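Home | Kitchen | Workshop | Laundry | Garden | Ask Us

Looking after a wooden board

A wooden board asks for very little, and in most kitchens it gets less. Ours came from a shop in Itton that has since become a place selling candles, and it has outlasted two kettles and a toaster with ambitions.

Wash it by hand, both sides, and stand it on its edge to dry. Leave it flat in a puddle overnight and by morning it will rock like a pub table. The dishwasher will finish it off in one go – I have the two halves in the shed if anyone wants proof.

For onion smells, scatter coarse salt, rub with half a lemon, leave for ten minutes and rinse. Garlic may need a second go. Fish may need a second board.
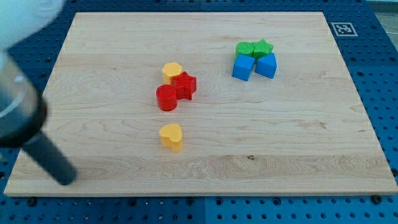 Oil is the part people put off. Buy food-safe mineral oil; a 200 ml bottle lasts us well over a year. Warm it slightly by standing the bottle in a mug of hot water, wipe it on along the grain and go away until bedtime. Then buff off whatever hasn't sunk in. Olive oil goes rancid, however nice the bottle.

Rough patches come up well with 400 grit paper, used dry and with a light hand. Deep knife scars want something coarser first, and some patience, which Jedberg Hardware doesn't stock.

We oil ours in November, before the heating goes on properly, and again whenever it starts looking thirsty. Keep it away from the radiator and don't use it as a trivet.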